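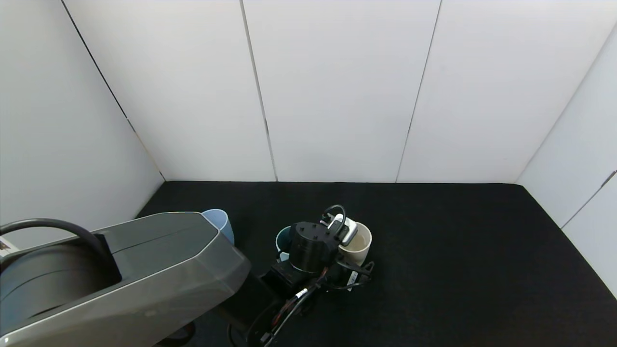
A thread about tea, and what I had to learn about it after moving to England. I have wanted to write this for a long time. It will be long, so please mute me if you are here for the allotment posts.

I came to Serby 16 years ago. At home we drink tea all day, from small glasses, very strong, without milk. I thought I knew what tea was, so it was one subject I did not prepare for before the move.

My first week at work, a colleague asked me, "Do you want a brew?" I did not know this word. I thought it was beer. It was half past nine in the morning. I said no thank you, I am driving.

After that I bought a notebook and started to write down every word that I did not find in my course book. "Brew" is number one. The notebook has now 1,078 entries, and a surprising part of them has something to do with tea.

A few from the early pages: cuppa, builder's, mash (this one from a neighbour who was born further north), stewed, milky, "as it comes", "shall I be mother?"

"Shall I be mother?" I have heard only twice in my life, both times from men. It means: shall I pour the tea. I wrote it down with three question marks, and I left them there.

"As it comes" is more difficult than it looks. You are asked how you take your tea and you answer "as it comes". I understood it as "do what you like". So I made it as at home, black and very strong. My guest was polite and drank perhaps one centimetre.

Now the milk. Where I grew up, milk in tea is for children who are ill. For two years I said "no milk, please" and for two years I got milk. People's hands do it alone. I do not blame them, my hands also put sugar in everything.

Then one winter I had a bad cold, and somebody brought me a mug with milk and I drank it all and wanted another one. I did not tell my mother for quite a long time.

The rounds! I must write about the rounds. In our office, if you get up to make tea, you must ask everybody in the room. I did not know it was a rule. I made tea for myself only, for a month, and I thought that I was being no trouble to anybody.

A kind person explained it to me in the corridor, in a very low voice, as if I had something on my face. The next morning I asked all of them, and all of them said yes. I had to write the orders on my arm.

Entry 32 in the notebook: "Go on, then." It means yes. It is used when you are offered tea a second time, after you have said "no, I'm all right". I still find it beautiful that there is a special yes for the second offer.

At home you must refuse twice and accept the third time. Here it is usually once. I lost a lot of cake in the first year because I was waiting for the third offer.

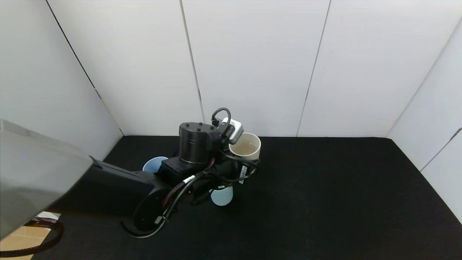

Three cups.

About the vessels. For my family a tea glass has to be small and clear, so that you see the colour and so that the last sip is still hot. A big mug seemed to me like drinking from a bucket. I now own eleven mugs and I have bought only one of them.

A friend asked me where I buy my loose tea, so: from Erdem, the little grocer behind the bus station in Cluvlow. They keep it in a tin on the top shelf and you have to ask. It is open until eight in the evening.

I go there on the 495 bus, because parking in Cluvlow is not good for the nerves. The bus goes through every village on the way and it takes nearly an hour. I bring the notebook. Many of my best entries I have heard on this bus.

From the 495, last October: "I could murder a cup of tea." I looked up from my bag quite quickly. It was a lady with two shopping trolleys. I have used this sentence since then many times, with great pleasure.

Also from the 495: "It's only wet and warm." She said this about the tea in the hospital café. I asked a friend if it is praise or criticism. He thought about it and said, "Both, depending."

For those who ask about the equipment: my double teapot is a Tomari. My aunt gave it to me when I left, and it travelled in my hand luggage wrapped in a cardigan. Water in the lower pot, leaves in the upper one. The handle of the upper one has been replaced once.

How I make it: I boil the water in the lower pot, put four spoons of leaves in the upper pot and pour some of the water over them. Then I put one pot on the other and leave it on a low flame for fifteen minutes. A little from the top into the glass, then hot water from below until the colour is right.

When English guests see this for the first time they become very worried about the fifteen minutes. The word here is "stewed" (see above) and it is not a compliment. I ask them to taste it first. Most of them finish the glass. One asked for milk and I gave it to him, I am not a monster.

On weekdays I drink teabags, like everybody. I leave the bag in too long and I squeeze it against the side with the spoon. I was told by two different persons that you must never squeeze it. I have asked why and did not receive an answer that I could write in the notebook.

One thing I could not learn from any book is what "I'll put the kettle on" means. I have heard it when someone arrived, when someone got bad news, when the boiler man was late, and once in the middle of an argument about a fence. I gave it a whole page and there is still space at the bottom.

When my father died, my neighbour came to the door and did not say much. She asked where the cups were. Then she stood in my kitchen with her coat on and waited for the kettle. I think of it often when I go past her house.

Somebody will ask, so: biscuits. I dip. In my language there is no separate verb for it, we would say "to make wet". "Dunk" is entry 58 and I use it whenever I can.

If you have a tea word from your own region, please send it to me, and tell me also where you heard it. I am collecting for the second notebook. I already have "char", "scald" and "a drop of the hot stuff", but for the last one I am not sure they were speaking about tea.

Small correction to the post about Erdem: they now close at seven in the winter months. The tin is still on the top shelf.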